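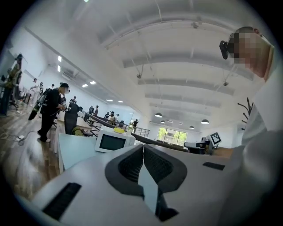
Figure 1. Open-plan workspace at the Lurndale site.

We use cookies to remember your reading settings. Accept | Manage choices

4.2 Background speech and reported distraction

The Lurndale site was the largest of the five workplaces in the study and the only one where all staff shared a single floor. Sound levels were logged over three weeks in June. After we removed night hours and one morning of alarm testing, 3521 readings remained for this site. Skornitz and Makris, the two sites with mostly closed rooms, are treated separately in Section 4.4.

Average sound level was a poor guide to how distracted people said they were. Staff on the louder half of the floor reported no more trouble concentrating than staff on the quieter half. What mattered was whether speech could be followed. A conversation that carried clearly across several desks drew complaints even when the meter showed a modest level, while steady noise from the ventilation was mentioned in very few diary entries.

Distance helped less than we expected. The floor has a hard ceiling and long open sight lines, and words stayed clear well past the point where our planning model said they should fade. The model assumes an absorbent ceiling - a common assumption in guides written for newer buildings.

4.3 Shared equipment as a source of short conversations

Diary entries often named a place as well as a sound. Printers, coat racks and anything to do with food came up repeatedly. People waiting for a meal to heat tend to talk to whoever is nearby, and when the appliance is on the open floor, that talk reaches people who are still working. 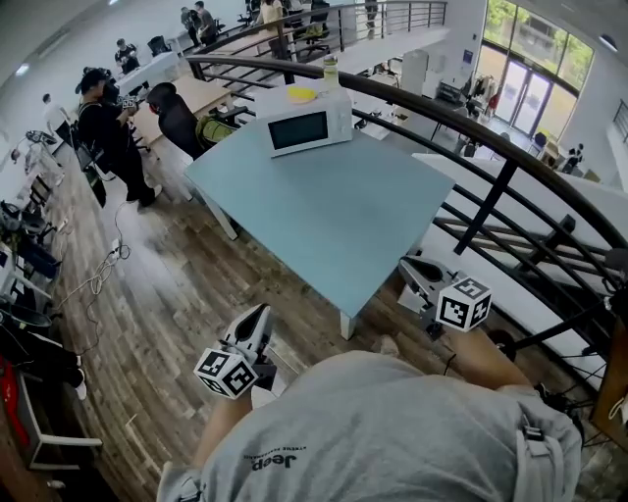
Figure 2. Microwave oven on a light blue table, Lurndale.

We did not record what was said, and we cannot separate talk near food equipment from other lunchtime talk with full confidence. The diaries do suggest that the two kinds differ. Entries on general lunchtime noise were mild. Entries on talk near a shared appliance were longer and more often asked for something to be moved.

Skostel, where a separate kitchen had opened before our visit, produced almost no entries of this type. We treat that as a lead for later work, as the sites also differ in staff age and working hours.

Related items
Ceiling absorption in converted buildings
Diary methods for workplace noise
Do desk screens reduce speech clarity?

Reader comments (3)

deskbythewindow: Matches my office. The fans never bother me, phone calls do.

R_acoustics: Was the ceiling height measured at each site? I couldn't find it in the methods section.

mill_lane: We moved our kettle behind a door last year and the complaints stopped within days. Would like to see Section 4.4 with the closed rooms.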